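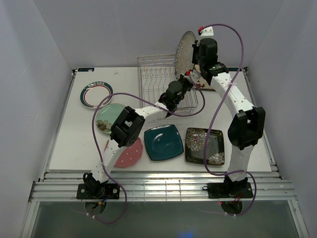 Bram Mertens wrote in the margin of our first draft that a rule no operator can check at the bench should not be called a rule at all. The comment changed the direction of the project, and the sections below were rewritten with it in mind.

## Working Rules for a Two-Arm Dish Handling Cell

Student project report, Skesthorpe
Submitted 1/31/25

### 1. Purpose

The project was asked to write a set of working rules for a tabletop cell in which two robot arms move plates between the table and a wire rack. The earlier document, known as the Gasis sheet, was written in June for a cell with a single arm. It covered start-up and shutdown well but was silent on shared space, on cable routing, and on what an operator should do when one arm is holding an item and the other has stopped.

The new set has 11 rules. Each one names the person responsible, the moment at which it applies, and the check that shows it has been followed.

### 2. Method

We read the log entries for 471 runs and marked every entry in which an operator had paused or ended a run by hand. There were 56 of these. We then compared each entry with the Gasis sheet to see whether the sheet told the operator what to do. In 42 cases it did not.

Shahab Bagheri and the author sorted the entries separately and met afterward to settle differences. Most of the disagreement was over the word "release," which operators had used both for opening the gripper and for handing control back to the program. The new rules keep it for the gripper only.

### 3. Rules on holding and release

Rule 4 states that a plate held upright must be supported by the rack or the table before the fingers open. Rule 5 states that an operator may not reach for a held plate until motion on both arms has been disabled – disabling the arm that holds the plate is not enough.
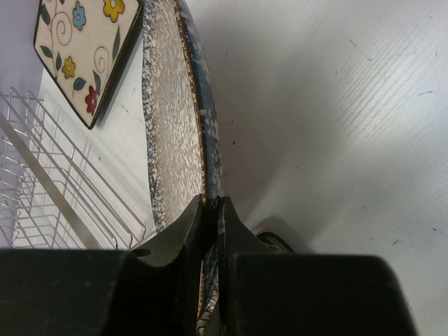 Rule 6 deals with rims. A grip on the rim leaves most of the plate unsupported, and a small turn of the wrist moves the far edge a long way. The rule therefore sets a lower wrist speed for rim grips and requires the operator to confirm the setting before the run begins. We considered a ban on rim grips during rack work, but the Pindden trial group objected that the rack leaves few other places to take hold.

### 4. Rules on shared space

Rules 7 to 9 treat the table as two zones with a strip between them. Only one arm may enter the strip at a time. An arm waiting to enter must hold its position outside the strip, with or without a plate.

Cables are included in this section. Before each session, the operator moves both arms slowly through their full reach and watches that no cable catches on an elbow, a plate, or the rack.

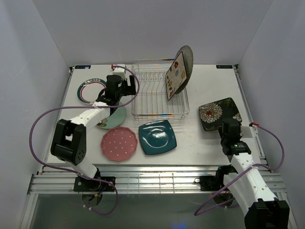
*Figure 3. Right gripper holding the black square plate at its near edge; left gripper over the mint-green plate.*

### 5. Open points

Rule 9 has not been tested with new operators. The wording on waiting arms was taken from the Shojaei notes and may be too long for a bench card. Chipped plates are also left out of the present set. Shahab Bagheri has proposed that they be removed at the pre-session check and recorded in the log, and a draft of that text is attached as Appendix B.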